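Getting stains out of a cotton tablecloth without killing the colors
Board: Laundry and Fabric Care

pinehollow_tdl
Posted Sunday

I have a plaid cotton tablecloth, mostly reds and greens with some white in it. It gets used every day and it's due for a real wash. There's an old tomato stain in one of the white stripes and a greasy patch near one end. Last time I washed a red cloth on warm, the white went pink and stayed pink. What temperature and what detergent? The tag is gone.

Thomas De Luca

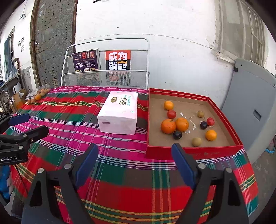 Reply 1: marigold53

Cold water, by itself, inside out if it has a hem you care about. Treat the grease first with plain dish soap, leave it for an hour, rinse, then wash. Don't put it in the dryer until you've checked both spots in daylight. Heat sets whatever is left.

For the tomato, rinse from the back of the fabric so you push it out the way it came in. Then white vinegar and water, half and half, dabbed on.

Reply 2: ozarkrinse

I disagree on cold. Cold does very little for grease. I wash all my table linens on warm and I've had one bleed in the years I've been doing it, and that was a cheap souvenir cloth. Test it first. Wet a corner, press a white rag on it for a minute, and look at the rag. If the rag is clean, warm is fine.

Reply 3: marigold53

He already said he turned one pink on warm. Why would he do it again?

Reply 4: ozarkrinse

That was a different cloth. The rag test takes a minute.

Reply 5: pinehollow_tdl

Did the rag test on a red stripe. Very faint pink. So I'm going with cold. The tomato spot is lighter after the vinegar but I can still find it if I look. We eat a lot of fruit at that table, so there will be more of these.
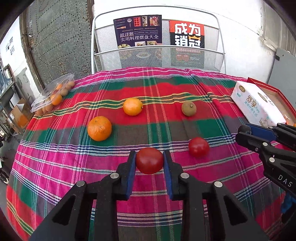
Can I use oxygen bleach on a plaid with white in it?

Most oxygen bleach powders are okay on colored cotton if you dissolve them fully and keep the water cool. Try a hidden corner first. Chlorine bleach will take the red and green out along with the stain, so leave that on the shelf.

Reply 6: stellwagen

Adding to the above, soak the whole thing and not just the spot. If you only soak one stripe you can get a pale ring. I did that to a Wekero cloth I liked and it's a drop cloth now.

Reply 7: ozarkrinse

Color catcher sheets are worth buying too. Put in two for a tablecloth.

Reply 8: marigold53

Those I agree with. I still wouldn't go warm.

Reply 9: hal_in_the_basement

Would anyone send it out? Parisi Cleaners near me does table linens, but they want it dropped off before 9 and they won't promise anything on old tomato.

Reply 10: stellwagen

Not for an everyday cloth. For a wedding present, maybe.

Reply 11: pinehollow_tdl

Soaked it overnight in cool water with the oxygen powder, washed cold with two of the sheets, hung it on the line. The white is still white and the sheets came out pink. Tomato is gone. The grease patch is still there, so I'm doing the dish soap again tonight.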